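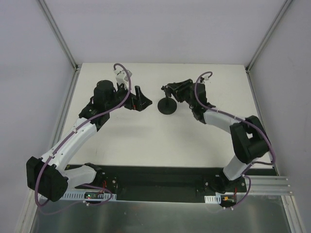 Ketill Lund wrote back on the first draft that a shared bench is the wrong place to test this at all, too many hands, somebody nudges a stand overnight and the numbers drift. Fair. We kept the bench and added a check before each session instead (see 3.2).

3.1 Bench setup

Two arms, facing, one base plate, enclosure walls on the back and sides. Built on evenings at the Stoltley workshop, mostly from the Damgaard plans, with our own gripper fingers. Cables clipped along the links after the second one snagged. Task is small: one arm works near a stand on the tabletop, the other stays close without touching. Handling a flat slab was added later, becuase the stand alone was too easy.

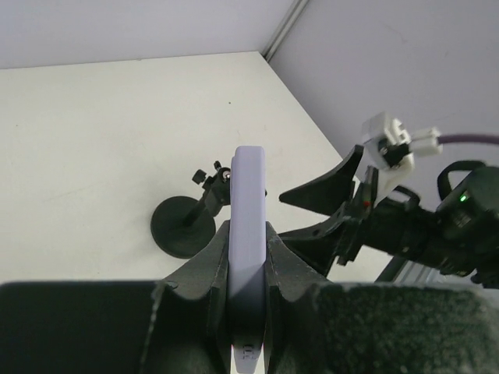 Figure 1. Slab held upright between the fingers, wrist view. Second arm at right.

Grip force was set by hand and left alone for all 72 trials. A trial counts as failed if the slab tips, slips more than 3 mm, or the fingers hit anything else. Time limit 40 s. No retries.

3.2 Placement check

Before each session, stand goes back to its start pose by eye against a saved wrist frame. Crude but quick. The joint is the weak point, a loose screw lets the arm of the holder sag and then the approach angle is wrong

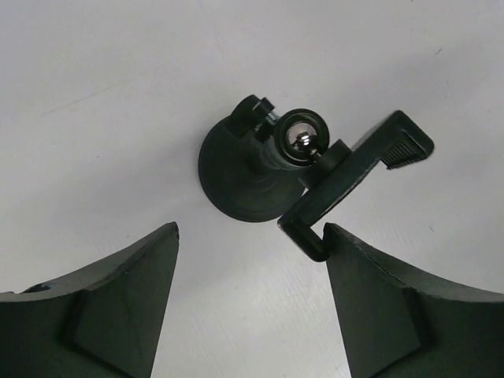

so we tighten first, then compare, then run. Sessions where the check was skipped (one Friday, our fault) are left out of the totals. We wanted 100 trials, ran out of bench time in October. The Ferholm fingers were not tested, they didnt fit the mount.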